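Promska Quilters' Circle
Minutes of the regular meeting, 2021-10-27

We got going a little late, as the coffee was slow and there was a good deal of catching up to do, and it was lovely to see so many faces back at the long tables. Osvaldo Conceição chaired. The minutes of the last meeting were read and accepted with one correction: the backing fabric for the Nesa quilts is navy, and our notes had it down as black. Thanks to the sharp eyes in the second row!

**Quilts for the Nesa veterans' home**

Osvaldo reported that 6 quilts are finished, bound and labeled, and another three are pinned and waiting for a turn on the longarm. He drove over to Nesa last week to talk through the presentation with the activities office, and came back very cheered by the welcome he got. They would like us in January, on an afternoon, in the sunroom, where there is space for families to sit. Each veteran will be wrapped in his or her quilt by the person who pieced it, if that member can be there, and otherwise by Osvaldo.

There was a long and good-hearted talk about whether to read out each veteran's years of service. Several members felt it makes the afternoon richer, and others remembered a gentleman at an earlier presentation who clearly wished we hadn't. It was agreed that the home will ask each resident beforehand and we will read only what we are given.

Labels: please write the veteran's name from the printed list and not from memory. We have two spellings of one surname going around and Osvaldo will call to find out which is right.

**Money**

The raffle at the Rolelel harvest fair brought in $800, which was more than any of us had dared hope for, and a round of applause went to everyone who stood out in that wind selling tickets. It was moved, seconded and carried that the whole sum go to batting and longarm time for the January quilts. A thank-you card for the fair people went around the room and should now have everybody's name in it. If you missed it, Osvaldo has it in his bag until Friday.

**Sewing days**

We will hold one extra sewing day before the holidays, at the hall, with doors open in the morning and soup at noon. Please bring your own machine, your foot pedal (two people forgot last time, and we all felt for them) and an extension cord with your name taped to it. Cords should be coiled and tied before they go back in the bins.

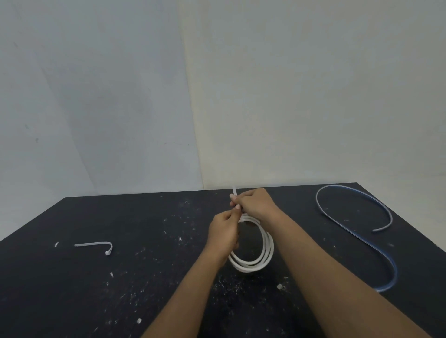 *Coiling a white cord on the black tabletop.*

The Tsuchiya family has very kindly offered us a large box of cotton from their mother's sewing room. Those of us who knew her remember her feathered stars, and it was agreed without any need for a vote that some of her blues should go into the Nesa quilts. Sorting will be done at the sewing day. The family has asked for a small piece back, perhaps a table runner, and 13 star blocks would make a nice one. A sign-up sheet for blocks is on the door.

**Other matters**

The question of evening meetings came up again. Members who work during the day would like them, and members who don't care to drive after dark would rather leave things be. We will try one evening in the spring and see who comes.

Pattern books borrowed over the summer are due back, please, including the one on borders, which has a waiting list.

With warm thanks to the ladies who brought the apple cake, the meeting was adjourned, and most of us stayed on to finish it.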